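Nurmi rules

The Nurmi rules are a set of good-practice guidelines for recording household tasks with hand-held grippers. They were drafted by Aatos Rissanen at Prenari and are used mainly for the handling of soft goods such as socks, towels and bedding. The rules have no legal force.

Scope

The rules apply to sessions held in lived-in rooms. Furniture and personal belongings may stay where they are, but the work area must be agreed on before recording begins. A session may not run longer than 20 minutes without a break.

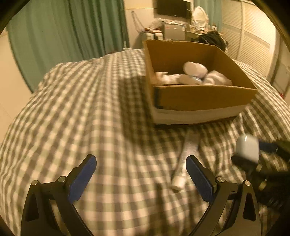
Both fingertip pads must be checked for wear before each session and replaced after 1000 grasps. An item that is dropped is picked up again with the gripper, and the attempt is kept in the record. Operators may not straighten items by hand between attempts.

Revisions

The first edition contained 63 clauses. The second, known as the Ustow edition, merged those on lighting and shadow and moved the seven clauses on privacy to an annex. Brerkum, an early user, applies the annex to all of its home recordings.

See also: Gripper maintenance; Task labeling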